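My lower back gave up in January while I was reaching for a sock. I wasn't even lifting the sock. Since then I have become a person who owns heat wraps, plural, and has opinions. Thread.

First purchase was the Ciltstead, a knee sleeve. Yes, for a back problem. The site said knee pain "travels upward" and it was late and I had my card out. My knee feels terrific. It felt terrific before.

Then the Andstead heated wrap. Goes around the middle, plugs into the wall, has 6 heat settings. Settings one through five are the same setting. Six is a griddle.
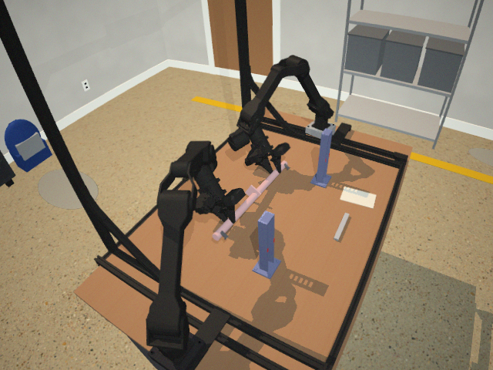

Also the cord is short. You can treat your back or you can sit on your couch. I did my sessions standing in the kitchen next to the toaster like another small appliance.

The booklet says it "wakes up the body's own minerals." I read that line to my physical therapist and she asked me to read it again, slower.

She did say plain warmth is fine if it feels good, don't sleep on it, don't crank it up on bare skin. That took her one breath. The booklet needed 300 words on minerals to get to "do not use in bath."

Next up, Pleltness magnetic insoles. 2 of them, as you'd hope. The reviews page has 3594 ratings and every one I read was written by somebody's grateful husband.

I wore them for a week. My back was the same and I picked up a paper clip at work. With my foot. Best result so far.

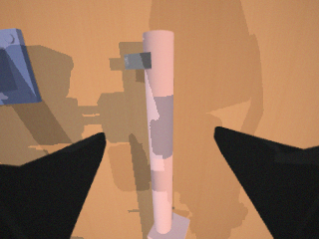 Returning them was its own workout. You have to print a form, and the form wants to know where the pain "was located before it left." I wrote "it's still here." They sent me a coupon.

Somebody in my replies swears by the Barajas foam roller, so I got that too. At least a roller makes no promises about minerals. It's a tube. You lie on it and regret things.

The instructions say to roll "until the muscle releases." Mine has not released. Mine has hired a lawyer. I did ten minutes a night on the living room rug and the dog now leaves when he sees me bring it out.
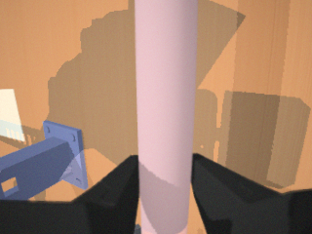 What has helped is the dull stuff the PT gave me, the bridges and the side planks and the walk after dinner. She also works on the tight spots herself, thumbs on both sides of my spine, and I lie there about as relaxed as that pink post with a black gripper finger on either side of it. It costs more than the insoles and there's no coupon.

Current status: can reach sock. Can put on sock if given a minute and some privacy. Left foot is easier than right, if anybody is keeping a chart.

If anyone wants a knee sleeve, worn twice, knee in excellent condition, it's yours. You pay shipping. The griddle I'm keeping until it gets warm out.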